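How to find out why your arm says it's holding something when it isn't

Last updated 2020-03-18

The task was to put an eraser in a pencil case. I mention this early so you can adjust your expectations. Our arm had a two-finger gripper, a camera at the wrist and another camera looking at the table, and for most of a fortnight it reported success with the serene confidence of a man who has never checked. Several of the erasers it had "placed" were still on the table. One was under a radiator.

The fault is called a false grasp, and if you use a Lehner controller with the stock settings you very likely have it too. What follows is how we tracked ours down. You'll need your logs, a feeler gauge and some patience.

Step 1. Stop the arm properly

Press the emergency stop, then isolate the supply and wait for the drive lights to go out. Pausing the program doesn't count. A paused arm is an arm with plans. Emil Trummer has a blood blister from the week we treated the pause button as good enough, and he'll show it to you whether you ask or not.

Step 2. Read the close width

Power up again with everybody outside the reach of the arm, run one pick at slow speed, and look up the finger gap at the moment the log says "grasped". Our eraser is 14 mm across the way we grip it. The log said 4.

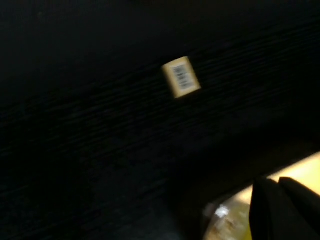 Four millimetres is a gap you get from fingers that have met nothing, plus whatever slop is in the linkage. The stock software calls anything above 3 a grasp. So there was our culprit, or the first of them: with the fingers closed on air, the reading sat one millimetre over the line.

Check yours with the feeler gauge. Command a full close on nothing, isolate again, and measure the gap at the tips. If the gauge and the log disagree, believe the gauge.

Step 3. Raise the threshold

In the Kiramby panel, go to Grip, then Limits, and set the minimum width to a bit under your thinnest object. We used 11. Save it, restart, and look again, as the panel has a charming habit of showing the new number while using the old one.

Step 4. Look at the time stamps

We fixed the threshold, congratulated ourselves, and got error 521 on the next run. Error 521 is "object lost in transit" and the manual devotes one line to it, most of which is the number.

Compare the time of the wrist frame used for the pick with the time the arm stopped moving. Ours was being grabbed 200 ms before the arm had settled. It was planning its grip from a smear and then going somewhere near the smear.

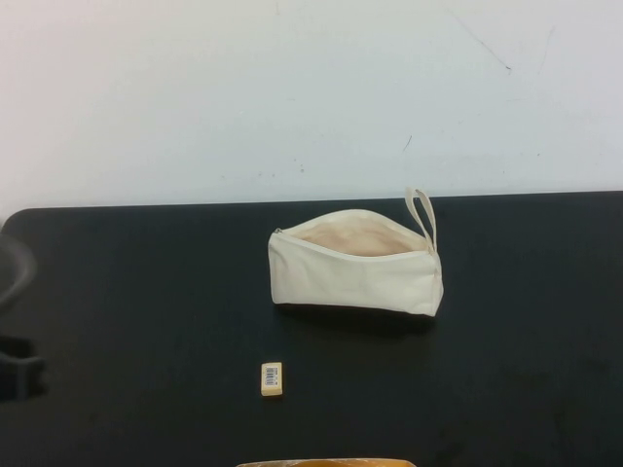 Put a settle delay in before the capture. Start generous and trim it later. You'll lose a little speed, and speed at missing things was never much of a selling point.

Step 5. Make it check its work

Don't let the gripper be the only witness. After each release, back the arm off and have the fixed camera answer one dull question: is the eraser still on the table? If it is, the run failed, whatever the fingers say.

A warning here. An eraser missing from the table isn't proof that it's in the pouch. See radiator, above. We have a person look inside at the end of every batch, after isolating, and write down what they find. I'd like a cleverer answer and don't have one.
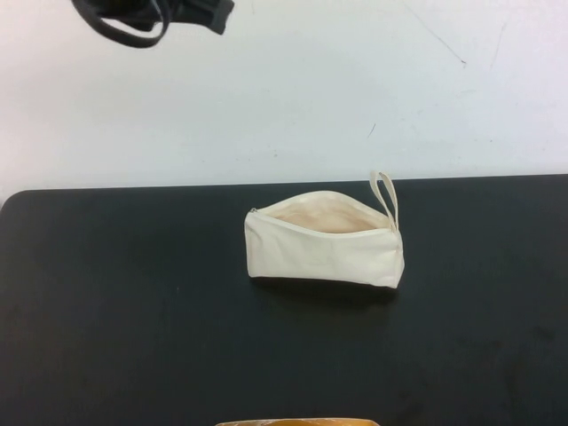
Ferkholm: Had the same 521 for a month and blamed the fingertips. Replaced them twice. It was the settle delay. Please add a line about the delay being reset by firmware updates, it cost me another afternoon.

Andness: Does the 11 still work if you swap to thinner objects, or do you keep a limit for each one?

Emil Trummer: One for each. We tried a single limit and it dropped a ruler, or said it had. Also, the blister is nearly gone.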